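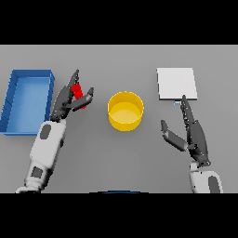 Blue tray on a gray tabletop. Computer rendering.

Call for Participants: Flita Tap Water Taste Study

Gratent is looking for adults in the town of Nolte to take part in a home study of tap water taste and odor. The study, known as Flita, covers the change of source at the Plaltia treatment works, where well water is being blended into the river supply in stages. The works serves 2,100 household connections. Taste complaints rose after the first blending stage in February, and the routine laboratory tests do not explain them.

What the study measures

Laboratory methods report hardness, chlorine residual and a long list of trace compounds. They give a poor account of how a glass of water tastes to the person who drinks it at home, after the water has passed through the main, the service line and the kitchen faucet. Participants will score their own tap water on a fixed scale for four attributes: earthy, metallic, chlorine and salty. Scores will be compared with samples drawn from the nearest hydrant in the same period.

Two factors get particular attention. One is standing time in household pipes, so each participant scores a first-draw glass and a second glass taken after the faucet has run. The other is temperature. Cold water hides most off-flavors, and scores from different homes can't be compared unless the water is close to the same temperature when tasted. A thermometer is supplied.

Who can take part

We need 20 participants. You must be 18 or older, live at an address supplied by the Plaltia works, and have lived there since before February. Homes on a private well are not eligible. Homes with a softener or an under-sink filter are eligible only if there is one untreated cold faucet that can be used throughout. Please do not apply if you smoke, if you are pregnant, or if you have a condition or take medication that affects taste or smell.

We would like a spread of pipe materials. If you know that your service line is copper, galvanized steel or plastic, state it on the form. If you don't know, write "unknown" — this does not affect your chances.

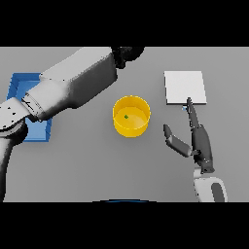
What you will do

You will complete a short training exercise at home using reference solutions, then score your tap water every morning for 2 weeks. Each entry takes less than ten minutes. No food, coffee or toothpaste for one hour before tasting. Entries are made on a paper form and mailed back in the envelope provided. Missed days should be left blank, not filled in later from memory.

The reference solutions are prepared from food-grade ingredients at low concentration. You taste and spit; nothing in the kit needs to be swallowed. A full list of contents is sent with the consent form.

Payment and data

Participants who return a completed form receive $655, paid by check. Those who withdraw early are paid for the days completed. Addresses are used only to match each home to a section of main and are removed before analysis. Individual results will be mailed to participants on request. They are not a safety test of your water and should not be used as one.

How to apply

Application forms are available from the Gratent office in Nolte and can be requested by mail. Forms must be received by May 14, 2020. Applicants who are not selected may be placed on a reserve list unless they tick the box declining this.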